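Staff News, Packing and Returns

The sorting arm in Hall 2: where we are now

Many of you have asked me in the canteen how it goes with the arm, so I write down what I know. I work in returns for nine years and since April I am also the contact person for the Relleo project. I am not an engineer. If you want to know about the software, please ask Majdi Tannous, he has the desk beside the label printer.

First, the facts. Relleo is the name for the whole project, not only for the arm. It includes the new intake screen, the changed shift plan and the training. The arm takes reusable cups and small dishes that come back from our event customers and puts them in the wash racks. Until spring this was done by hand at four stations. Now it is done by hand at three stations, and the fourth one belongs to the arm from Monday to Thursday. On Fridays the station is used for teaching new items to it, and for this we need people who know the items.

In the last full week the arm racked 1144 cups. A person at the same station racks more than this in one day, and I think it is fair to say it openly, because some colleagues were afraid when they heard the word "robot" and some others expected a miracle. It is slow. It does not get tired in the wrist, and for that reason I am glad to have it.

What has changed for us

The biggest change is in the wrist and shoulder work. Those who were here last year remember the summer, when three of us had bandages at the same time. Under the new plan each person has two hours at a racking station and then changes to inspection or to intake. Before, it was often the whole shift. The shift leaders have agreed that this rotation stays also when the arm is out of service, and it was out of service for six days in this quarter.

The second change is inspection. The arm does not see a hairline crack or lipstick on the rim, so everything it racks must be checked by one of us before the wash. In the beginning this felt like running after a child. Now we check a full rack together, with the lamp, and it goes better. 156 cups were taken out at this check last week, most of them for scratches that we would maybe have let pass before.

No position was cut. Stallov, our management company, gave this in writing until the end of next year, and the letter hangs beside the time clock. What comes after, I cannot tell you. Two colleagues asked to move from racking to the training team and both have now a higher pay group. I would like that more people ask. So far the posts were filled very quietly, and at the meeting I said that I did not find this good.

Teaching on Fridays

Teaching means that one person guides the arm by hand through the movement, again and again, with the cup a bit to the left, a bit to the right, turned, close to another one. It is done at the wooden table and not at the steel one. We have recorded 627 movements until now. Majdi says that for cups this begins to be enough, and that the soup bowls from Hanus will be next. They are heavier and have a lip on the outside, so please be patient with them and with us.

It helps if you do not make it too pretty. My first recordings were all the same, slow and very correct, and the arm learned to be helpless when a cup stood in another place. Work like you normally work. 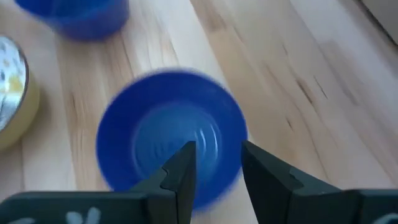 The open fingers hover over a blue cup on the teaching table.

Please remember

The yellow line on the floor is also valid when the arm stands still. If it stops with a cup in the fingers, press the red button first and then call the training team. Do not pull the cup out.

If you notice that the rotation is not kept at your station, write it in the book at intake, with the hour. Ms. Ásgeirsdóttir from occupational health reads it every week.

The next places for Friday teaching are open to all shifts, also part time. The list is at the intake desk. You need no experience with computers, and the hours count as normal working time.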